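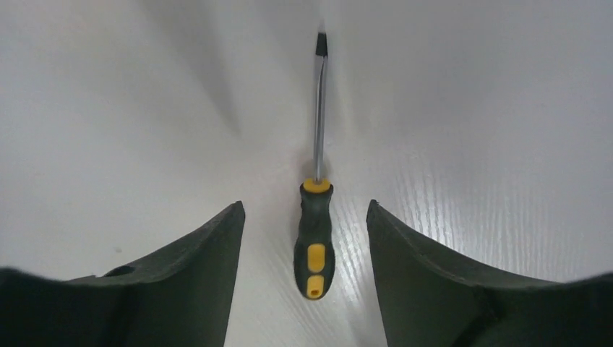 1/ Right, a thread about moving into a flat with sash windows, for anyone who's about to do the same and thinks they just go up and down.

2/ We got the keys to the place in Tondside on Tuesday, June 7, 2022. Second floor, six windows, and precisely one of them opened. The estate agent had shown us that one. Twice.

3/ The rest were painted shut. Years of gloss, layer on layer, right over the gap. I leaned on the one in the kitchen until I saw stars and it didn't shift a hair.

4/ First quote was £2,123 for the lot, from a firm over in Naltport. Second was £1,336, but he wanted to start in November and I wasn't going to spend a whole summer in a greenhouse.

5/ So I rang Lejla Hoxha, who I used to share a house with and who did up her mum's terrace. She told me to buy a proper paint knife, go all the way round inside AND out, and stop shoving the thing from the middle.

6/ She was right about the middle! Push at the corners, one then the other, little nudges. The kitchen one let go with a crack so loud that the man downstairs came up to check on us (hello Kastriot, sorry again).

7/ If your flat's old, test the paint for lead before you go anywhere near it. The kits are cheap. Ours came up positive on the bedroom frames so we left those well alone and paid someone for that room.

8/ Cords next. Two had snapped, and the weights were sitting at the bottom of the box inside the frame. There's a little wooden flap low down in the side that you can take out to reach them – ours was under so much paint I'd decided it didn't exist.

9/ Don't buy the cheapest cord. I did, it stretched, and the window wouldn't stay up past halfway. Did the whole job again the next weekend with waxed cotton and it's been fine.

10/ A rub of candle wax down the channels makes them glide. Plain white candle, not a scented one, unless you want a bathroom that smells of fig every time it's sunny.

11/ Still to do: the landing one, which rattles like mad when a bus goes past. Anyone fitted draught strips themselves? Brush ones or the foam?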